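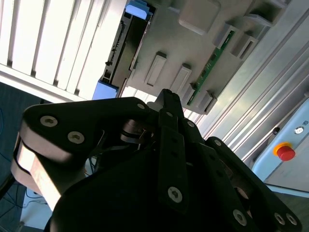

Zadurano 663 Hex Key Set: A Long Review of a Small Thing

I should admit up front that I have strong feelings about hex keys, and that my family has asked me to take them elsewhere, so you lucky people get to have them. I've owned the Zadurano 663 set since last winter. It has been through a bed frame, a stationary bike, two office chairs, a crib that came to us secondhand with a sandwich bag of hardware and no instructions, and a great many cabinet handles. I think that's enough to say something useful.

If you grew up calling them Allen wrenches, so did I, and I'll probably slip back into it before we're through.

What I was using before

The Drawer. You have one too, I'd bet. Ours had every bent little key that ever came taped to a bag of bolts, going back to the bookcase we bought for our first apartment, plus a folding set from a gas station that somebody put in my Christmas stocking. The folding kind looks so handy in the package! And then you need to get into a corner, and the big fat handle is in the way, and you can turn it a tiny bit, take it out, put it back in, turn it a tiny bit, and your tea gets cold.

The loose keys were worse. They're made to put one piece of furniture together one time, and the tips round off. Once the tip is rounded it starts chewing up the screw, and then you have a rounded key and a rounded screw and a chair that wobbles. I lost most of a Thursday evening to one bolt on the crib before I gave up and drove over to Cladutow Hardware, which is the kind of store where they still have the drawers of single washers and will sell you just the one.

I'd gone in for a 5 mm key. I came out with the whole set, and a bird feeder.

What you get

There are 14 keys, half of them metric and half in inches, each half in its own plastic holder. The metric holder is blue and the inch one is red, and I wish every company on earth would agree on something like that, because the single biggest cause of stripped screws in my house has been somebody grabbing an inch key that almost fits. Almost fits is terrible. It feels fine right up to the moment when you lean on it.

Each key is the usual L shape, with a plain end on the short arm and a ball end on the long arm. The sizes are stamped on the holder and also etched along the key itself. The etching is small. I have to tip the key toward the lamp to read it, and I've lately reached the age where I also have to hold it away from me, so take that as you will. The stamping on the holder is nice and deep and I can find my size with a thumbnail.

The finish is a dark satin sort of coating that felt slightly oily when I first opened the box. It came off on my fingers a little. I wiped them all down with a rag and haven't had that problem again, but don't open them over the good tablecloth.

The ball end, for people who haven't met it

I'll spend a minute on this, as it was new to my sister-in-law and she was delighted. On the long arm, the tip is shaped like a little faceted ball, so you can come at the screw from an angle instead of dead straight. Picture the bolt on the underside of a desk that's right up against the crossbar. With a plain key you can't get over it. With the ball end you tilt the key, it slips in, and you can spin it between your finger and thumb the whole way down.

The thing to remember is that the ball is for spinning and the short end is for tightening. There's less metal touching the screw when you're tilted over, and if you put your back into it you can damage the screw or snap the ball. So run it in with the long arm, then turn the key around and snug it up with the short one. Last one, do the same backward: break it loose with the short end first. Once you get the rhythm of it you'll be surprised how quickly a piece of furniture goes together.

On the Zadurano the balls are cleanly cut. I've had a cheaper set where they were a little sloppy and you could feel the key rock in the socket before it took hold. These sit right down in. My only grumble is that the smallest ball is very delicate and I'm nervous of it, so I tend to use the plain end for anything tiny.

The bed frame test

The Aasen bed was the first real job. If you've ever put one together, you know that the side rails meet the headboard in a bracket, and that the bolts go in from the inside, where your knuckles have to be. We did it in the upstairs bedroom with the mattress leaned against the closet and the dog lying precisely where the footboard needed to go.

The key that came with the bed was so short that I could only get a sixth of a turn at a time. With the long arm of the Zadurano I could reach in past the slats and spin each bolt in a few seconds, and I had the whole thing standing before supper. It used to squeak, that bed. I'd put it down to the wood. I had simply never been able to get the bolts tight, and now it's as quiet as a church, apart from the dog.

One piece of advice, while we're here. Start every bolt with your fingers before you pick up a key at all, and leave them all loose until the last one is in. I used to tighten as I went, and by the final corner nothing would line up and I'd be lying there pushing with my foot. Leave it floppy, get them all started, and then go around.

The exercise bike test

We have a Truneo stationary bike in the den, bought with the best intentions. It had developed a click on the left side, and it was making my husband turn up the television. The screws on it are mostly the kind with a round head and a hex socket, sunk down in the plastic cover where a stubby key can't reach. The long arms on this set got to every one of them except for the very deepest, behind the flywheel, where I'd have needed a T-handle.

That's a fair limit to mention. If you work on bikes or machines every week, get T-handles. You'll be happier and your wrists will too. I looked at a set at Cladutow and couldn't justify it for the amount I do. For a household, for furniture and grills and strollers and the occasional stubborn towel bar, the L shape is more flexible, and it goes in a kitchen drawer.

The click was a loose pedal crank, by the way. I tightened it, and the television has come down again.

The holders

I need to be a bit grumpy here. The keys are lovely and the holders are only all right. When they were new, they gripped so tightly that I had to twist the larger keys to get them out, and I pinched the side of my thumb doing it. Now they've worn in, and most of the keys come out the way they should, but the two smallest on the metric side have gone the other way and will slide out if you carry the holder upside down. I've found the baby one under the couch twice. A rubber band across the bottom takes care of it. I shouldn't have to put a rubber band on something I paid decent money for, but there it is.

I also would have loved a hole to hang it by. My mother kept her tools on nails over the washing machine and I do the same, so I've had to loop some string through.

How they've held up

Very well. The one I use most, the 5 mm, still has crisp edges on both ends, and that's the key that does practically all the furniture in this house. The coating has rubbed bright along the corners where my fingers go. There's no rust, even though the inch set spent a wet weekend in the bottom of the stroller bag with a leaking juice cup. I did wipe them with a drop of sewing machine oil afterward.

Zadurano gives a warranty of up to 7 years, with the receipt. I haven't needed to use it so I can't tell you how they are to deal with. My receipt is taped inside the cupboard door, next to the one for the dishwasher, and already fading, so I'd take a copy of yours.

Who should buy it

Anybody who has just moved, or is about to. Anybody with a baby on the way, because everything a baby owns arrives flat in a box. I gave a second set as a housewarming present with a loaf of banana bread, and I've heard more about the keys than about the bread (I'm choosing to take that well).

If you only ever need one size, ask at your hardware store for a single good key and save the money. And if most of your screws are the star-shaped sort, this won't help you, as there are no star keys in the box. Check before you go. I have a grill cover still waiting on me for that very reason.

My rating is four stars out of 5. The missing star is for the holders, and I'll put it back the day they add a hole for the nail.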